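Entretenir un plan de travail en marbre, version rapide

Déjà : pas de vinaigre. Pas de citron. Pas d'anticalcaire non plus, même dilué. Le marbre n'aime pas l'acide, ça laisse des marques mates et après il faut repolir.

Au quotidien : eau tiède, une goutte de savon noir, chiffon microfibre. Rincer, sécher tout de suite. C'est tout.

Tache de gras (huile, beurre) : bicarbonate + un peu d'eau, consistance yaourt épais. Étaler sur 2 cm de plus que la tache, film alimentaire, laisser toute la nuit. Gratter le lendemain avec une spatule en plastique, surtout pas en métal. Si ça reste, on recomence.

Café, thé, vin : même pâte mais avec de l'eau oxygénée. Uniquement sur marbre clair, sur du foncé ça décolore.

Pour couper, toujours une planche. Un marbre blanc veiné de gris se raye aussi bien qu'un noir.
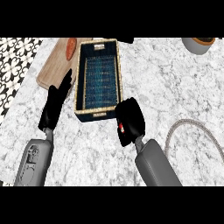
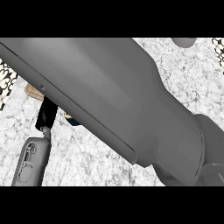
L'hydrofuge maintenant. Test de la goutte d'eau : si la pierre fonce au bout de quelques minutes, faut retraiter. Moi j'utilise le Grabner, bidon à 50 euros, je le passe en mai fenêtres ouvertes. Deux couches fines au chiffon, essuyer l'excédent avant que ca sèche sinon voile collant.

Yanti Jugah me demandait en commentaire pour les joints : même produit, petit pinceau.

Rayures profondes : voir un marbrier.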